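Session 4: How Online Groups Decide What Is Rude

Reading time: 9 minutes

Welcome back, everybody, and thank you for the lively replies on the discussion board last week (I read every one, even the very long ones, and enjoyed myself). Today we leave the big platforms alone for a while and look at something smaller: the unwritten rules that grow up inside an online group, and what happens to a newcomer who trips over one.

Think of the first group you ever joined. You probably read the posted rules, or skimmed them, and then found that the real rules were somewhere else entirely. Perhaps it was fine to complain about prices but not about shipping. Perhaps one-word replies were taken as friendly in one thread and as a slap in another. We call these working norms, and you will see the term in both readings.

Our main case is Plimivstead, a hobby forum where people trade and talk about small packaged goods. It has 169 regular members and only four posted rules, so it's a nice size for us. Please read the thread called "Is this still sealed?" before you start the worksheet. It begins as a polite question about a package and becomes, over 28 replies, a quarrel about whether asking the question at all is an insult to the seller. 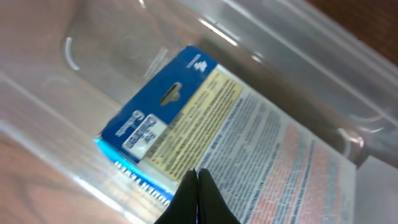
Carded package with a blue header, in a clear plastic bin.

As you read, keep an eye on three moves we talked about in Session 3:

1. The reminder. Somebody mentions the norm gently, often with a joke, and gives the newcomer a way out.

2. The pile-on. Several members repeat the same correction, each a little sharper than the last. Note who goes first, and whether that person comes back later.

3. The retreat to private messages. We can't see these, of course, but people mention them in public, and how they mention them tells you a great deal about who feels they won.
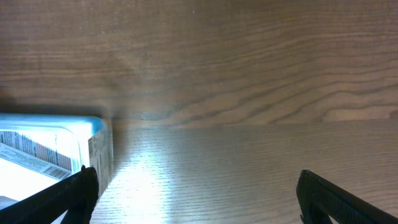

Comparing Junano and Sumampouw

The second reading sets two chat services side by side. Junano shows your name and your join month next to every message, so a person who arrived in October wears that fact like a name tag. Sumampouw shows neither. You might expect the service without names to be the nastier one, and I certainly did when I first assigned this reading, but the author finds the sharpest words on Junano, mostly from older members toward newer ones. I'd like you to argue with this finding a bit. Is it the label that does it, or would those same people be sharp anywhere?

For next time

Pick a group you know well and write down one norm that appears nowhere in its posted rules. Tell me how you learned it, and please leave out real user names. One page is plenty, though I won't mind if you run over. Upload it to Vidoment before class, in the folder marked Session 4, and bring a copy along for your partner to read.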